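Home | About Us | Breads | Classes | Visit | Contact

We use cookies to remember your order and to see which pages people read. Accept | Settings

About Salgado

Salgado is a sandwich bread bakery with a small teaching kitchen in Drundham. We bake plain white loaves, sell them whole or sliced, and teach people how to make them at home. Idalina Nogueira started the business in a rented unit behind the old Rolasport store, with one deck oven and a secondhand mixer. When Rolasport moved out, we took over the front of the building as well, and the shop has been there ever since.

What we make

The main product is the white loaf. It has flour, water, milk, butter, salt, yeast and a little sugar in it. The dough rests overnight in the cooler and is shaped in the morning. We keep two versions on the shelf – the standard loaf and a longer one called the Mutus, which is baked in a lidded pan and gives a squarer slice. The Mutus started as a holiday item one December and stayed on the list after customers kept asking for it.

Rolls are made to order only. We do not make cakes, and we do not make sourdough. There are other bakers in Drundham who do both well.

How we look at a slice

A loaf can look fine from the outside and still be gummy in the middle, so we judge bread by the slice. One slice goes on a plate, on a white table with nothing patterned near it, and gets pressed in the center. Good sandwich bread gives easily and comes back up. If the dent stays, the loaf was either cut too warm or pulled too early. We look at the crust too. On the standard loaf we want a light golden brown and no hard edge.

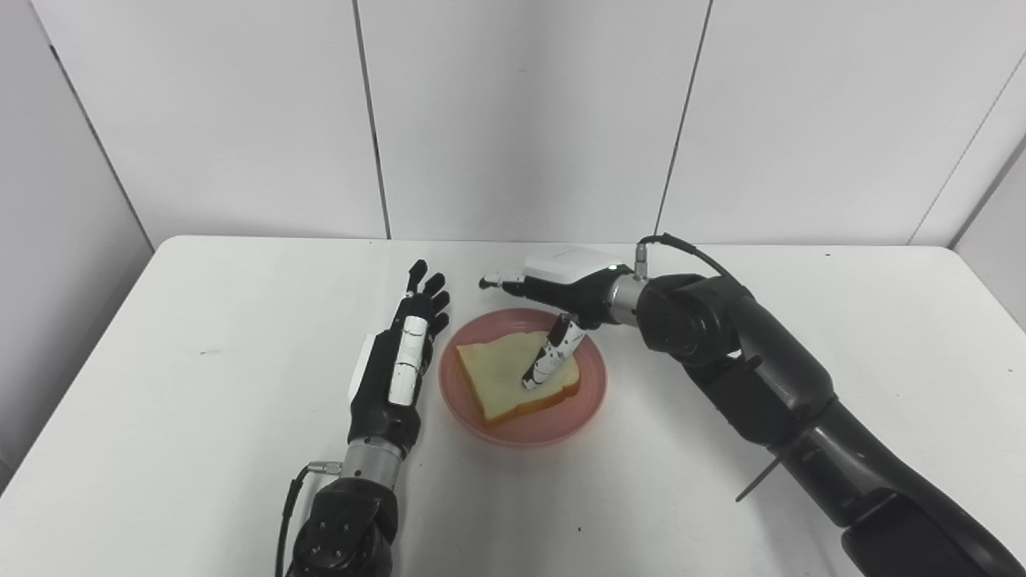

Tomasz wrote to us that he had been doing the press test at home on his own loaves, and that every one of them failed until he started leaving them alone for the full two hours before cutting. He also asked whether the same test works on whole wheat. It does, but expect the slice to come back more slowly.

We teach the same check in class, and students get a printed card to take home. The card lists the things that most often go wrong with a white loaf: too much flour on the bench, a short second rise, an oven that runs cool, and slicing early. Slicing early is by far the most common.

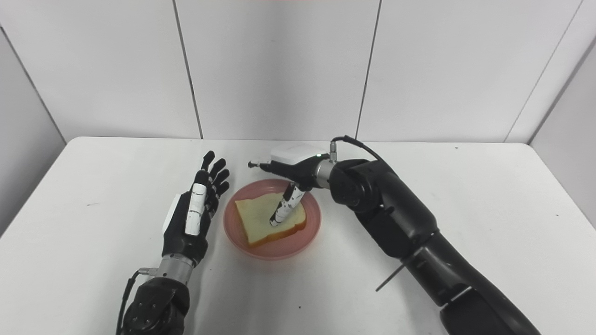

The card also has a line for the thickness of the slice. Keep that the same from one loaf to the next, or the results are hard to compare. A thin slice dents all the way to the plate and tells you very little.

Classes

Classes are kept to 7 people. Each person mixes, shapes and bakes one loaf and takes it home whole. Aprons and pans are provided. Please bring a container if you would like some of our starter dough – we give it out at the end.

Visiting and ordering

The shop entrance is on the street side, and the class entrance is through the yard. Unit 347 is the bakery and unit 409 is storage, so please do not leave deliveries at 409. Orders for rolls need two days' notice. Whole loaves can be set aside at the counter under your name until closing.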